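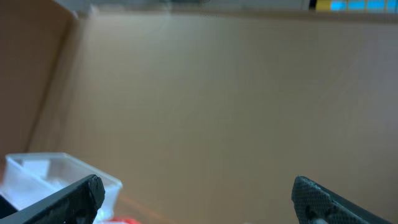 What kind of tray should small parts be packed in when they ship inside a cardboard carton?
An open rectangular tray with rounded corners and translucent walls, sized so that it can be lifted out of the carton without tipping.

FOR IMMEDIATE RELEASE
Monday, August 12, 2024

Flosell Adds Open Translucent Tray to Prustalero Packing Line

MIDTBØ – Flosell, a supplier of packing materials for small workshops and mail-order businesses, today added an open tray to its Prustalero line. The Prustalero 123 is a rectangular tray in translucent white plastic, intended for loose small items packed inside single-wall cardboard cartons. It replaces the lidded Prustalero box, which was withdrawn from the catalog in July.

The tray has no lid and no latch. Its rim is rolled outward on all four sides and carries the weight of the tray when it is lifted. The walls taper toward the base so that empty trays nest. Corners are rounded inside and out. Filled trays are not intended to be stacked directly on one another. Where a carton holds more than one layer, a flat cardboard divider is placed between layers and must rest on the carton's corner posts, not on the tray rims.

The translucent material was kept from the earlier box. It lets a packer check from the side whether a tray has been filled, and it shows the color of most contents well enough to catch a wrong item before the carton is closed. It does not replace a label. Flosell recommends a rectangular paper label or card laid inside the tray against a back corner, where it can be read from above. Adhesive labels on the outside of the wall are permitted, but they come off poorly after long storage and leave residue that shows through the plastic.

"The lid was the part customers returned to us," said Ragnvald Engström, product manager for the Prustalero line. "It cracked at the hinge in cold storage, and a box with a cracked lid was usually thrown out whole. The tray has one part, so there is one thing to inspect."

The tray is supplied with or without the Kiltlow liner, a soft white nonwoven sheet cut to the size of the base. The liner reduces movement of the contents during transport. It is laid in flat or folded up at one end to cover delicate items. It is not moisture resistant and should be changed when soiled. One pack contains 10 liners.

Fitting the tray in a carton

Flosell has revised its packing sheet for the new tray. The main points are as follows.

The carton is opened flat side up on a clear surface, and the inner flaps are folded fully outward. Dust and loose fibers are brushed from the carton floor before the tray goes in. The tray is placed against one wall of the carton. The remaining space is left open until the contents have been checked, and is then filled with crumpled paper to the height of the rim.

A clearance of 5 millimeters is required between the tray rim and the nearest carton wall on the lifting sides. Less than this makes the tray difficult to remove without bending the wall of the carton. Small items that fall outside the tray during filling are to be collected before the paper fill is added, as they are hard to find afterward and can puncture the carton from inside.

Bright-colored items should be packed last when a tray holds mixed contents. Dark items are harder to see through the liner and should be placed on top of it.

"Most of our testing was done in plain brown cartons under ordinary room lighting, the way the customers pack," said Ebbe Sundqvist, who is responsible for test packing at the Midtbø site. "We changed the wall taper twice. The first version nested so tightly that people could not separate the trays with one hand."

Cleaning and reuse

The tray may be washed by hand in warm water with dish soap. It should be dried before a liner is fitted. Abrasive pads will scratch the surface and reduce its translucency. Trays with a split rim should be taken out of use, including trays where the split does not reach the wall.

Existing customers can use up remaining stocks of the lidded box. Spare lids will be supplied for 2 years from the date of this release. The carton dividers sold for the lidded box fit the new tray and keep their order number.

Availability

The Prustalero 123 can be ordered from Flosell and its regular distributors starting today. Kiltlow liners are ordered separately or as a set with the tray. The revised packing sheet is included in each shipment and can be requested in print from the Midtbø office.

Press contact: Ragnvald Engström, Flosell, Midtbø

###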